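Unit 9: Shelf Space, Facings and Replenishment

Reading before class: chapter on inventory turns. Bring a calculator. The Wednesday section will work the problem set at the end of this handout.

9.1 Terms

A facing is one unit of a product visible at the front of a fixture. A product with three facings occupies three positions side by side, whatever number of units stands or hangs behind them.

Depth is the number of units behind one facing, counting the front unit. Capacity is facings multiplied by depth.

A SKU (stock keeping unit) is the smallest item tracked separately. Two colors of the same product are two SKUs if the store orders them separately and one SKU if they arrive mixed in a case. The second arrangement saves space in the item file but hides color preference from the sales data.

A planogram is the drawing that assigns each SKU a position, a number of facings and a depth. It is issued by head office in most chains and is revised on a fixed cycle.

9.2 Fixture types

Flat shelving suits boxed goods and bottles. Capacity depends on shelf depth, package depth and whether units can be stacked. Usable height is shelf spacing minus hand clearance.

Peg fixtures suit light goods on cards or in blister packs. Capacity depends on hook length and package thickness. Vertical spacing is set by the tallest package in the row, so mixing tall and short packages in one row wastes area.
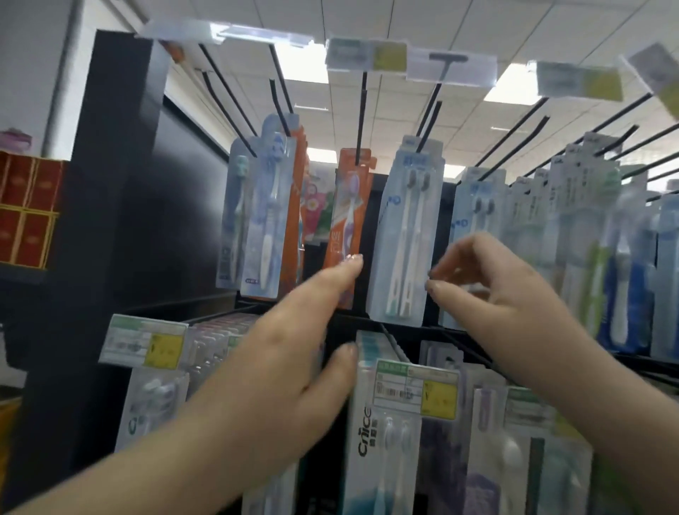 Fig. 9-1. Peg fixture, toothbrushes in hanging packs.

Gravity-fed shelving is used mainly for cans and chilled drinks. It keeps the front unit in position as stock is sold and enforces first-in, first-out rotation when loaded from the rear. Loaded from the front, it does the opposite.

9.3 Allocating facings

The usual starting rule is proportional: a SKU's share of facings equals its share of unit sales in the category. If a category has 100 facings and a SKU has 9 percent of sales, it receives 9 facings.

The rule fails in two places. Slow sellers would receive less than one facing, which must be rounded up to one or down to zero. Rounding up takes space from fast sellers. Rounding down removes the SKU. The decision is made on margin and on whether another SKU in the range is a close substitute.

Fast sellers in bulky packages are the second case. Share of facings and share of linear space diverge when package widths differ. Where widths vary widely, allocate linear space first and convert to facings afterward.

Space elasticity is the percentage change in sales divided by the percentage change in space. It is normally well below 1 and declines as facings are added. For staples it is close to zero.

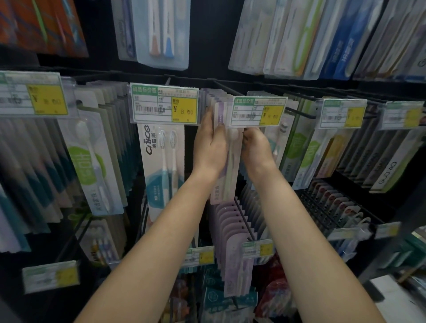
Fanent

9.4 Reorder point

Let d be average daily sales, L the lead time in days and S the safety stock. The reorder point is

R = dL + S

Worked case. The Ferkarbridge store sells 8 units of a SKU per day. Lead time from the Wemamside depot is 9 days. Safety stock is 8 units. Then R = 72 + 8 = 80. An order is placed when stock on hand plus stock on order falls to 80.

Students often omit stock on order. The result is a second order placed while the first is in transit, and a backroom surplus a week later.

9.5 Shelf capacity and case size

If shelf capacity is smaller than one case, part of every case returns to the backroom. Each such return adds a handling step and a chance that the units will be misplaced. A common target is capacity of at least one and a half cases. Reaching it may require added facings that sales alone do not justify.

9.6 Record accuracy

The reorder system acts on the recorded balance. A record of 4 with a true stock of 0 produces no sales and, if R is below 4, no order. This is called a frozen SKU. The standard check is a report of SKUs with positive balance and no sales over a period longer than their normal selling interval.

Problem set

1. The Lins store holds 749 units of a category in December. Average daily sales are 7 units. Find days of supply.

2. A hook holds 9 packs. Case size is 12. Find the minimum number of facings that meets the target in 9.5.

3. Recalculate R in 9.4 with a lead time of 4 days and unchanged safety stock.

4. Explain in one paragraph why a frozen SKU does not appear on an out-of-stock report built from recorded balances.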